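How to Clean and Reset a White Work Table

Search this site Search Go

Filed under Workroom Basics
Shares 64

A pale table shows everything. Pencil smudges, glue, the gray haze that builds up where your forearms rest. If you cut paper, pack orders or do any kind of close handwork on one, it pays to bring the surface back to bare once a week and start over. The whole job takes 40 minutes the first time and less after that.

These steps are for painted, laminate or melamine tops in a matte finish. Raw wood needs different treatment. If you don't know what your top is made of, test everything on the underside first.

What you need

Two microfiber cloths, one for washing and one for drying
A bucket of warm water
Dish soap, the plain kind
Baking soda
A plastic scraper (an old store card works)
Rubbing alcohol
A soft pencil eraser, white
A desk lamp you can move

Step 1. Take everything off

Take off the cutting mat, the tape dispenser, the cup of pens and the stack you have been meaning to file. Put it all on the floor or on a chair. Wiping around things leaves a ring at the base of each one, and those rings are harder to get out later than the original dirt.

Unplug anything with a cord and drop the cord behind the table.

Step 2. Dry first

Brush off the crumbs and paper dust with a dry cloth, working toward one edge and into a wastebasket. Water turns paper dust into paste. Go over the table twice. On my own table, an old Szalai drafting top, the dust collects along the back edge where it meets the wall, so I pull the table out a few inches.

Step 3. Scrape

Hold the card nearly flat and push it under dried glue or tape residue. Stop if it starts to drag. Glue that won't lift can be softened with a damp cloth laid over it for 10 minutes. Don't use a razor blade on a matte finish. It leaves shiny tracks that never come out.

Step 4. Wash

Put a small squirt of soap in the bucket. Wring the cloth out hard. Wipe in straight overlapping passes from left to right, rinse the cloth, then do it again front to back. Rinse with clean water and dry right away with the second cloth. Water left standing at a seam will swell the board underneath.

Step 5. Spot treatment

Pencil: the white eraser, used lightly.
Ballpoint and marker: a dab of rubbing alcohol on a corner of cloth. Blot, wait, blot again.
Gray haze: baking soda and water mixed to a thin paste, rubbed with your fingertips and rinsed off. Keep the pressure light, or you will polish a patch.

If the top is permanently stained, cover it. I used a sheet of Amia drawing paper on the packing table for most of the winter and changed it in January. Tape it on the underside so there is no ridge where you work.

Step 6. Check it under the lamp

Set the lamp low at one side and look across the surface. Specks you can't see from overhead will show up this way. Go after those with the dry cloth. A few faint ones are fine for most work.
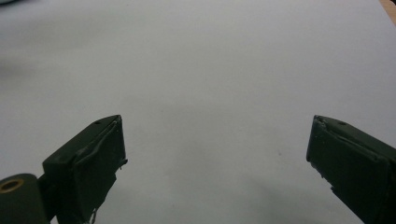
A reader in Lundetthorpe wrote in to say that the alcohol took the finish off her Dilley table in one spot, and that she now uses only soap and the eraser. She also sands her scraper card along one edge with 400 grit so it has no burr, and she lets the table dry overnight before the mat goes back on.

Step 7. Put back less

Wipe the bottom of each thing before it goes back. Leave off whatever you didn't use this week and give it a shelf or a drawer. The cutting mat goes down last.

10 comments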